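Home Topics Unanswered Tags Members Log in

Burger assembly policy gets worse with more demos - is my success metric the problem?

Hajar Ghoneim

I'm trying to reproduce the main result from a paper our group read in December. The claim is that a policy trained by imitation on a long food assembly task keeps improving as you add demonstrations, and that most of the gain comes between 50 and 500. My task is close to theirs. One arm builds a burger in a tray from ingredients that stand on edge at the sides, held by clear acrylic pieces.

With 50 demos I get a complete burger in 8 of 50 rollouts. With 500 demos I get 7 of 50. Training loss is lower on the bigger set and the motions look smoother to me, but the final number doesn't move. The policy is a chunked action model with the default settings from the Pramevel repo. Object positions are reset by hand to the same stations every time.

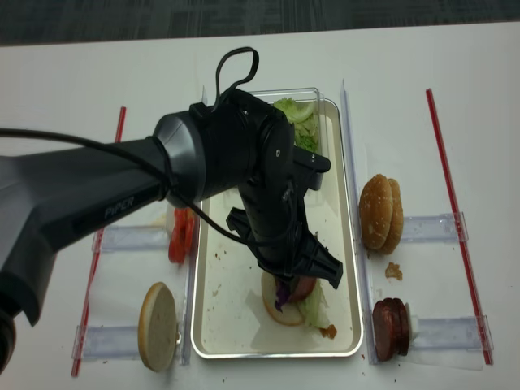

PiPER arm over the tray, burger partly stacked.

I score a rollout as success only if every layer is on the bun and the top bun is on. Anything else is zero. The paper says "task success" and the appendix doesn't define it. Two of us collected the data. I did the first 50 and a labmate did nearly all of the rest. He goes for the lettuce from a different side than I do. I didn't think that would matter but now I'm not sure.

What I'd like to know is whether the result in the paper depends on scoring partial progress, and whether I should re-collect before I change anything in the training code. I have arm time on Saturday and I'd like to use it for the right thing.

Juraj Sýkora

Don't re-collect yet. Fix the scoring first. It costs you nothing except watching the rollout videos again.

All-or-nothing scoring on a task with this many steps hides almost everything. Say each pick and place works 86 percent of the time. Over 8 steps in a row that comes to a bit under 30 percent for the full burger, and that assumes a bad placement doesn't hurt the one after it, and with stacked food it does. So a policy can get better at most of the steps and you would see very little in the final number if one step is still bad.

Write down the steps in order and mark for each rollout how far it got and which step ended it. Do this for both checkpoints. You will probably find one of two patterns:

- failures spread over all the steps, in which case more or better data is a fair guess
- failures piled up on one ingredient, in which case extra demos of the whole task are a slow way to fix it

I had the second pattern on a sandwich task. Thin slices on edge were the whole problem. We collected short demos of that one pick, mixed them in, and full task success went up without touching the model.

Also, 8 of 50 against 7 of 50 is the same result. The interval on either one is wide enough that you can't say it got worse. Your title says it did and I would be careful about putting that in a report.

Anselmo Cavalcanti

two operators is your problem. had the same thing. train on just one persons demos and see

Genalyn Buenaventura

I agree with Juraj about the scoring, and I think Anselmo may be right too, but you can test that without collecting anything. You have a large set from your labmate. Take 50 of his demos at random, train on those alone, and compare with your 50. Then train on everything of his with yours left out. If his large set does clearly better than the mix, the two styles are fighting each other. With only 50 of yours in there I'd expect the effect to be small, so I wouldn't bet on it.

Something else to check is which of you set up the stations for the evaluation rollouts. If you reset them yourself and he did the resets for most of the training data, the slices may lean at a slightly different angle from what the policy saw. We lost a lot of time to this on the Trameck setup. Our fix was a printed photo of the start state taped next to the table, and everyone matched it before pressing record.

On the paper, I read it the same way you did and couldn't find a definition either. Email the authors. A shared score sheet would settle it, and they may just send you one.

If it were my Saturday I'd spend it on new rollouts of both checkpoints, with one person doing all the resets and the checkpoints alternated so that the person resetting doesn't know which one is running. Score by step. Then decide about data.

Hajar Ghoneim

Thanks. I went back through the videos for the 500 checkpoint. Most of the failures are on the tomato. I'll do the alternating rollouts and post the step counts for both.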